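Weaving: How Baskets Are Made
Trenby Museum Learning Pages, Years 3 and 4 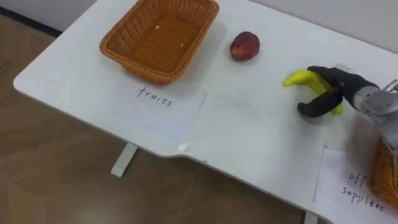
A woven wicker basket with a braided rim.

People have made baskets for a very long time. They are older than metal tools, and in many places they are older than clay pots.

Wicker is the name for weaving with bendy stems. Willow is often used. The stems are cut in winter and soaked in water so that they bend without snapping.

The weaver begins with the base. Long stems, called stakes, are then turned upward to make the frame of the sides. Thinner stems, called weavers, pass in front of one stake and behind the next. At the top, the ends may be folded over one another to form a border.

Baskets have carried fish, eggs, bread and wool. The Sotmont Gallery at the museum holds baskets in many shapes and colours. It is open to school groups until 3 pm.

Words to know
Stake: an upright stem in the side of a basket.
Border: the finished top edge.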